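Ventilation work at the Saltenham building

The first stage of the ventilation work at Saltenham finished in April, and the upper floor is open again from 8 in the morning. Thank you to everyone who shared desks on the ground floor while it was going on.

The old system dated from before the Fonbridge extension was added and had never been balanced for the extra rooms. People at the east end were cold all winter and people in the middle kept their windows open. Bijan Yazdani went through the complaints log before the work began and found 236 entries on temperature or stuffy air — more than for parking, lifts and the kitchen put together.

Touran Shojaei has run the project from our side, with Eckhard Haberkorn looking after the budget. The main ducts have been cleaned, two fans have been replaced and nine rooms now have their own controls. Please leave these at the middle setting for the first few weeks so the readings mean something.
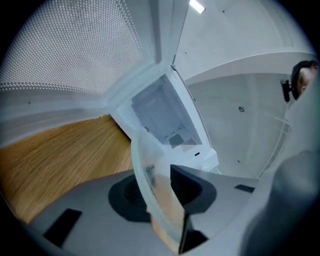 White panelling with small round holes, and a ceiling light beyond.

The second stage covers the ground floor and the Safavi meeting room. It will be noisier than the first, as some of the old ductwork runs behind the stairs and has to come out in sections. Drilling will be kept to before 9 in the morning where possible. The meeting room can't be booked while this is going on, but Bratidholm have offered us their large room across the yard. Ask Arash Esfahani for the door code.

A few people have asked about dust. Filters will be changed at the end of each stage, and desks near the work will be covered overnight. Please take plants and papers off the window sills before you go home.

If your room is still too warm or too cold, tell Bahman Hassanpour and give the room number and the time of day. Notes left on the controls tend to fall off.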